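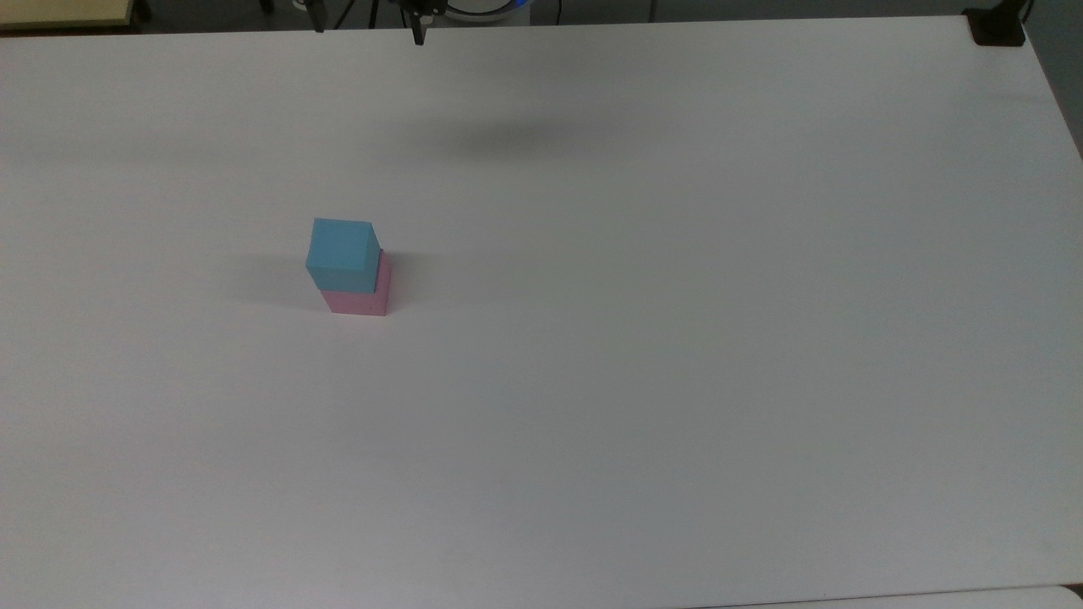 *Play table 3, blue block on pink*

**Toy and table check, Umthorpe playroom, 30 November 2025**

Did the big room first this month as the floor in the small one was still being mopped. I've ticked as I went and scribbled the rest in after.

- [x] **Table top** – plain white and smooth, no chips I could feel. I ran a cloth along all the edges and it didn't snag, hooray!
- [x] **Table legs** – one was a touch loose at the door end, so I nipped it up with the hex key (back in the Hovard tin, please, it wanders).
- [x] **Block corners** – slightly softened, nothing sharp. Pink and blue are much the same size and the blue sits on top fine, even a bit skew-whiff.
- [x] **Choke tester** – tried every block in the tub, all 94, and none went in.
- [ ] **Block wash** – only got through 34 before the sink was needed. The rest are in the Holroyd crate.
- [ ] **Bite marks** – 3 binned, all yellow. Can we ask Statamcombe for spares?

Next check is the small room, and I'll finish the washing then.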